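Visiting Chantharasri Theatre: your questions answered

We love getting your emails before a show, and the same few things crop up every season, so we've put them all in one place. Last updated Jul 6, 2023.

What's on at the moment?
Traltaslow, our new musical by Yu-ting Yip! It's set on a night ferry that never quite gets to port, with a live band on stage and some gorgeous harmonies in the second act. If you saw Skulasa here in April you'll know how good Yu-ting is at a big, daft, joyful chorus number. There are two of them this time.

How long is the show?
About 100 minutes, plus an interval. The bar takes interval orders before curtain up, and the ginger ice cream goes fast.

Is it suitable for children?
We'd say eight and over. There's a loud storm (thunder, flashing lights, the lot) near the end of act one, and a couple of mild swear words. Under-fives can't come into the main house, but they're very welcome at our Saturday singalongs in the foyer.

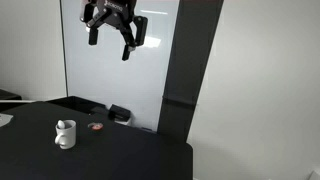 Where should I sit?
Everyone has a favourite! The front stalls put you right by the band, which is a treat if you like watching the drummer. The circle is better for the dance numbers, especially the deckchair routine. Row F has the most legroom.

I can't make it any more. Can I swap my tickets?
Yes, up to 6pm the day before, for any other performance of the same show. Ring the box office or reply to your booking email. There's no fee, though you'll need to pay the difference if the new seats cost more.

Do you have captioned or relaxed performances?
Both, on every run. Captioned dates are marked CAP in the listings and relaxed ones REL. Wheelchair spaces are in the stalls, and a companion comes free.

Is the Hesari Bar open if I'm not seeing a show?
It certainly is, from noon. Have a look at the posters on the stairs while you're in, they go all the way back to our first season in 2006.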